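Skumivard Gripper Comparison, simulated wrist view

Version 2, updated 17 Oct 2022
Maintainer: Piret Grigaitė

What is in this set

The set has 2,000 simulated grasp attempts, recorded to compare two controllers on the same two-finger gripper. The first controller is called Grostitz. It closes at constant speed and stops at a force limit. The second is called Zacharopoulos and it corrects the wrist position while the fingers are closing. Objects are flat shapes with simple outlines, placed on a table with wood texture. All images are rendered, there are no real photographs.

Each attempt has one start image from the wrist camera, the joint log, and a result flag. The start image is always saved before the fingers close.
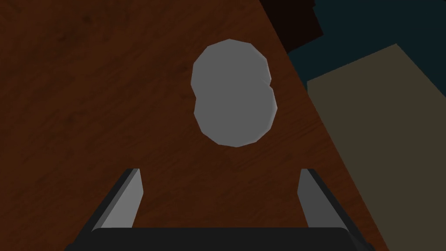

Start image, two-lobed grey object, fingers open.

The two-lobed shape is the one where we expect the controllers to differ the most. If the fingers close on the narrow part between the lobes, the grasp should be stable. If they close on one lobe, the object can rotate. The mesh is low in detail, so the round edges are made of short straight segments. Please consider this if you compute contact normals from it.

Splits

train: 1,040 attempts
validation: 300 attempts
test: 660 attempts

The same object pose never appears in two splits.

Known problems

The light is rather dim in the whole set and we did not vary it. A model trained only on these images will probably be weak in other light.

In version 1, released in May, the result flag was wrong for objects which slipped after the lift. This is corrected. Please do not mix the two versions.

Friction values were chosen by hand in the Grorkcombe simulator settings and are not measured on a real table.

Questions and corrections can be sent to the maintainer through the issue page.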